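Last updated: November 2020

Budgeting for one arm, kitchen tasks, sim first or hardware first??

We're a small test lab, mostly do door and hinge wear for appliance makers. Boss wants a robot arm to do the open/close work and some knob turning, because right now it's two interns and a clicker. I have to hand in a budget for January and I've never bought a robot in my life.

What I have so far. A quote from Plema for the arm plus a parallel gripper. A quote from a reseller called Hiltent for what looks like the same arm, cheaper, but no support contract and the gripper is listed as "compatible" which worries me. And a line from Jaltbridge for simulation seats. The seats come to 1,615 a year and my boss crossed that line out in pen and wrote "why".

Questions:

Do we need the sim at all if we're only opening doors? Toaster ovens, dishwashers, microwaves, a fridge later on maybe.

What am I forgetting in the budget? I have arm, gripper, table. Feels short.

Is the reseller route dumb?

Space is a mock kitchen run along one wall, counter on one side and open floor in front. Arm would stand on the floor side and reach over the counter. Nothing is bolted down yet. Floor is a raised panel floor, which the Plema guy went a bit quiet about.

Any numbers from people who have done this would be great. Thanks, typing this between meetings so sorry if its a mess.

ANSWER 1

Don't buy from a reseller. We did and regretted it. Also get the extended warranty.

ANSWER 2 (marked helpful)

Long one, did almost this same purchase two years back, for a place that tests small appliances. Taking your list out of order.

Things missing from your budget. Mount or pedestal. This is the big one, and with a raised floor it gets bigger. Either you go down through to the slab or you build a heavy base plate, and the plate is not cheap once somebody has to drill it and get it up the stairs. Ask for that quote now, not after the arm shows up. Ours sat in the crate 60 days waiting on a plate.

Then: safety stuff. Risk assessment by somebody who can sign it. Area scanner or a fence, depends what the assessment says. E-stop where a person can reach it from the counter side too, we had to add a second one. Put money in for that even if the sales guy says the arm is fine next to people. The arm might be. What it's holding might not.

Then fingers. The stock fingers on a parallel gripper are OK for a bar handle. They are bad at round knobs, they slip or they twist off center. We went through a pile of printed ones before we got a shape that held. Budget for fingers as a consumable, same as you would gloves. And pads. And spare cables, the gripper cable flexes every single cycle and it will be the first thing that dies.

Power and air. Check if you have a free circuit near the wall. We didn't. Electrician was a whole extra line and a month of back and forth with the landlord.

Integration time. If none of you have programmed one, pay for days on site. Up to 100 hours of somebody's time the first quarter, easy, and your boss will think it should be a week.

Test pieces. You will break doors. Buy extras of whatever you're testing and don't pull from the customer's samples.

Now the sim. I would fight for that line. Not for the physics, doors in sim feel a bit too nice, the hinge never sticks. I'd fight for it because of reach. You're standing an arm on the floor side and going over a counter at stuff that sits back by the wall, and the elbow has to go somewhere. In our layout the elbow wanted to be exactly where the upper cabinet doors swing open. Found that out on screen in an afternoon. If we'd found it with the base plate already drilled, thats a new base plate.

So what I'd do is model your counter, drop the arm in, put the gripper down by the bottom knob on a toaster oven and see what the rest of it is doing. Upper knob is easy, lower one is where the wrist starts covering up what you want to look at. 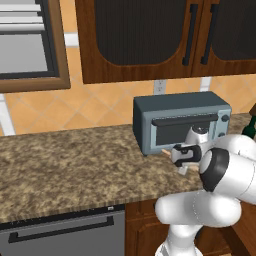 Then do the same for the dishwasher handle, down under the counter, which is a totally different pose. If one base position can't do both, you need to know before you sign, because the fix is a longer arm or a lift column or a base that moves. All three change your quote by a lot. Camera placement too. Try it from a couple of spots in the model, see what the arm blocks.

Also put clutter in. Bottles, whatever lives on the counter. We modeled a clean counter and the real one never is.

You may only need the seats for one year. Write it as a one time planning cost, boss will like that better than a subscription. Ask Jaltbridge if they do shorter terms, they did for us but I don't know if that's still a thing.

Reseller: not dumb if the arm is the same model and the serial can be registered with the maker. Ask for that in writing. "Compatible" gripper means ask who writes the driver and who picks up the phone when it drops out. If the answer is the forum, add days to your integration line. Honest price gap after that is smaller than it looks on paper.

Rule of thumb I use now is 2 times the arm price for the whole cell. Came out close for us. Friends with an easier floor did better.

ANSWER 3

Mostly agree with above but not on the sim, for a first purchase. Cardboard and tape. Print the reach diagram from the spec sheet, mark it on the floor, have somebody hold a broom handle at the shoulder height. Took us a morning and cost zero. It won't show you elbow trouble very well though, I'll give you that.

Something else, look at rental. De Luca rents by the month with the pedestal included, and they let us put some of it toward buying. If your real question is "will it open these doors all day" then a rented arm answers it and you don't have to guess about wear on the fingers. We rented, found out we wanted a different gripper, and bought that one instead.

Check the lead time on everythng. Ours was quoted in weeks and the controller came later than the arm, so there was nothing to turn on.

COMMENT from original poster

OK super helpful. Asked Plema about the base plate, waiting to hear. Did not know about the second e-stop. Going to put the sim back in as one time planning cost and see if the pen comes out again. Will call De Luca too.

Does anyone know if the fingers can be printed in house or does that mess with the warranty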